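Notebook, textile bench
Pletstead workshop, November
Entry by E. Zervas

Started 7:40. Heating on late again, room was cold until mid-morning.

Carrying on with the shrinkage and dye-fastness work on the blue cottons. Left over from the last entry: whether the uneven fading on the Horgan lengths comes from the dye or from the finishing. I still think finishing. Idris thinks dye. We agreed to settle it with the wash set before either of us orders anything else.

Setup as before. Pieces cut on the straight grain, overlocked on all four sides, marked with laundry pen at the corners and the middle of each side. Measured flat on the cutting table after an overnight rest. No pressing before measuring. I pressed a batch before measuring last month and had to throw out the numbers, so I am writing it here again in capitals: NO PRESSING.

Wash A: Horgan blue, plain weave, warm, ordinary cycle, line dried indoors.
Wash B: same cloth, cold, line dried indoors.
Wash C: same cloth, warm, tumble dried on medium.
Control stays in the drawer, wrapped in brown paper.

Spin at 400 for all of them. The machine defaults to something much higher and you have to turn it down every time, after choosing the cycle and before pressing start. If you do it in the other order it forgets. Zakhar has put tape on the panel with an arrow.

Machine counter read 3,571 when I put A in. Writing it down so we can tell if anyone runs their own laundry between ours. (Someone did, in the last series. There was fleece in the filter.)

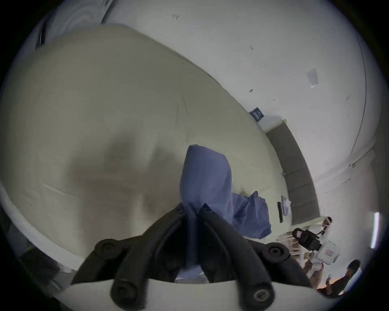 Blue cloth, bunched up, mattress behind.

A came out at 9:15 and went on the line. Wash water was faintly blue, took a jar of it. B went in straight after with the same measure of detergent. We are using the Ullora powder, unscented, from the big tub. The scoop in the tub is not the scoop that came with it, so I weighed the dose on the kitchen scale and will keep doing that.

Water from B was almost clear. Put both jars on the windowsill with paper behind them. The difference is easy to see in daylight and hard to see under the strip lights, so if you want to look at them, look before three or so.

Crocking test on A while waiting. White cotton square over the finger, ten strokes with the grain, ten across. Dry rub left very little. Wet rub left a clear blue mark. This is what I would expect from loose dye sitting on the surface, and it goes some way toward Idris's side of the argument. I told him so at lunch and he was fairly decent about it.

But: the fading on the lengths we got complaints about was in lines, and the lines ran along the folds. Loose dye on its own does not explain lines. If a finish was put on while the cloth was folded, or if it sat folded on the shelf with the finish still damp, the creases would take it differently. I would like to see a length straight off the roll that has never been folded. Nektarios is going to ask Horgan if they still have any of that lot on the tube. He was not hopeful. They fold everything for shipping now to save on boxes.

Drape and hand, for what it's worth. I don't have a proper drape tester and am doing it by feel, which I know is not a measurement. Control is smooth and slightly papery. A is softer, and holds a crease less. B is close to the control. Asked Evdokia T. to rank the pieces with her eyes shut and she put them in the same order I did, so at least the two of us agree.

Note on names, Evdokia T. and I are both "Evdokia" in the drying log and it is becoming a problem. From now on I sign EZ and she signs ET. Old pages stay as they are.

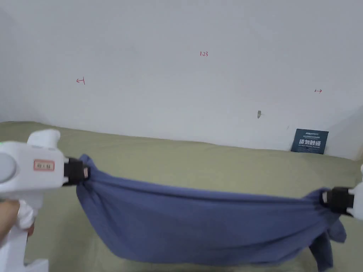

C went in after lunch. Tumble dryer took longer than the dial said and I gave it another short run. I don't like that, as the extra time is one more thing that differs from the last series. Noted in the log with the start and stop times. If C shrinks a lot more than the old warm-and-tumble pieces, look at this first.

Lint in the dryer filter was blue, soft, a fair amount. Bagged it and labeled it. Not sure what use it is.

While C was cooling I went through the Avance samples that came in the gray envelope. Three swatches, all close to our blue, one slightly greener. The card gives fiber content and width but nothing about finish. Wrote back asking. They are too small to wash and measure, though I could do a rub test on them. If we are serious about Avance as a second supplier we need a yard of each at the least.

Zakhar asked if we could drop the cold wash from the series to save time. I would keep it. Cold is what most of our customers say they use, and the care label needs to be written from something. He also pointed out that the line is closer to the radiator at one end than the other, and he is right. A was hung at the radiator end and B at the door end. From the next set on, pieces swap ends halfway through drying. Too late for these two.

Also: the steel rule and the fiberglass tape do not agree over a full length. The tape has stretched. I have written STEEL ONLY on the cutting table in chalk, and the tape can go back to being used for people.

To do next:
Measure A, B and C after the overnight rest, steel rule, two readings each side.
Wet rub on B and C.
Photograph the jars by the window before the water settles out any more.
Nektarios to chase Horgan about the roll.
Idris to look at the fold lines on the returned lengths and mark where each one falls, measuring from the selvage.
Buy distilled water — the last bottle went into the iron.

Machine counter at the end of the day matches the log, so it was only us using it. Left the line up and the window open a crack. Finished 5:20.

EZ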